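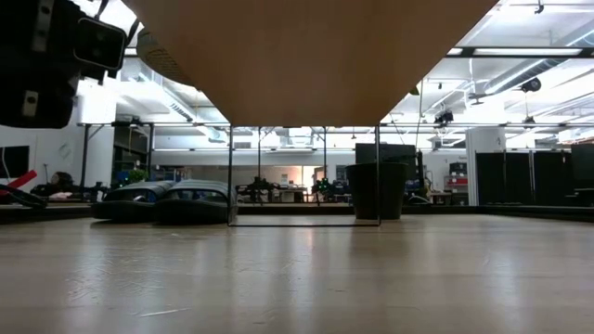 Wood-look top on a thin black wire frame, seen from low down.

Skollusier Wire Riser

A small raised shelf for desks, worktops and sideboards
Maker: Maillard
Range: Skollusier
Stock updated 18 October 2019

We have been selling risers for years and I still get a bit giddy when a really good one comes in. The Skollusier is a flat top on a slim black wire frame, and it does one simple job: it lifts things up off the table and gives you back the space underneath. If your desk is the kind where the post sits on the notebook and the notebook sits on the keyboard, you will love this!

Domnica Voicu drew the first version for her own kitchen, where she wanted somewhere to put the radio that wasn't the bread board. She took it to Maillard, they made a short run of 300, and those went so quickly that the second run was 500. We got our share in August and have been reordering ever since.

What we like about it

The frame is rod all the way round, so light gets through and the riser doesn't turn a small desk into a dark one. We had a boxed-in model before this (some of you will remember the Jikik, which had solid sides and weighed as much as a suitcase) and you could lose a stapler in there for months. With an open frame you can reach in from either side, slide a keyboard or a tray of seedlings underneath and still see what you've got.

It is light enough to pick up with one hand -- take the teapot off first, please. Léonie Guillot in our shop moves hers from the desk to the dining table every evening, and it has become the place where the cruet and the good candle live.

Where people use it

Desks are the obvious one. We've also had customers put them in larders to make a second layer for jars, on market stalls to give the cakes some height, and in a shed in Brittany where two of them hold up a row of geraniums. Ronaldo Guimarães bought 4 for his record shop and lined them up along the counter, with the new singles on top and the paper bags below. It looks terrific.

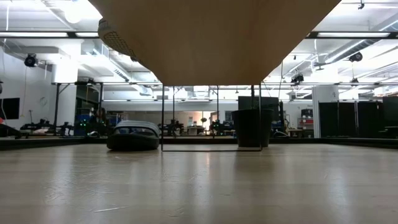 The lower bar of the frame runs just above the tabletop.

Putting it together

The top and the frame come in one flat box with the fixings in a paper packet. Lay the top face down on a towel, set the frame on it and turn each screw a few times before tightening any of them fully. Ten minutes is plenty, and you can do it with a cup of tea going. The screwdriver isn't in the box, so have a small crosshead one handy.

Stand it on a level surface. If it rocks, loosen all the screws by half a turn, press down gently in the middle of the top and tighten up again. That cures it nearly every time, and if it doesn't, ring us and ask for Lionel, who has put together more of these than anyone.

Looking after it

Wipe the top with a soft cloth that is barely damp and dry it straight away. Please don't use scouring cream on it! The frame only wants dusting. Mop up water from plant pots the same day and use a saucer under anything you water. Hot pans need a mat, just as they would on any table.

Does it go with the Trivura trays?

Yes, and very nicely. The small and medium Trivura trays both slide under without touching the frame. The large one is too wide, though plenty of people keep it on top instead. If you're thinking of using the riser with something else, measure your item at its widest point and send us the figure. We'll check it against one in the shop and write back.

Delivery and returns

Orders placed before noon leave us the same day. The box is flat but a bit long for most letterboxes, so choose a delivery address where someone can take it in. You have a month to change your mind, and the riser can come back assembled if you have something big enough to pack it in. Spare screws are free -- just drop us a line with your order number and we'll pop some in the post.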